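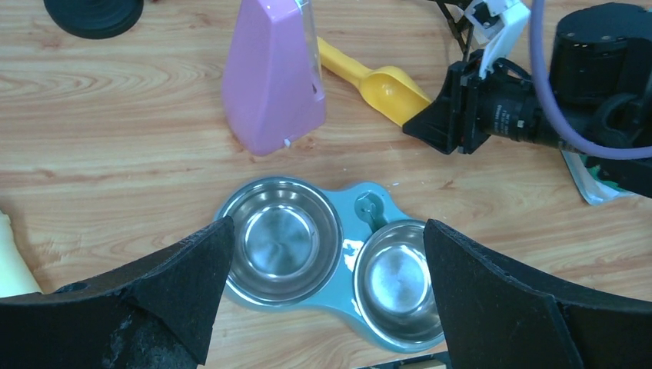 Pultaton two-arm bench cell -- demo days

See it running before you order. Next open day Tuesday, October 11, 2022, at our Grewal unit. Doors 8, last run at 4.

Household items on the table, both arms working. Bring your own bits if you like -- nothing over 7 kg please. Soft finger pads fitted as standard, spares in packs of 16.

Places limited, book with Mwanaisha Ndung'u. Cant make it? Another one in December, date to folow.

Lead time and prices on request.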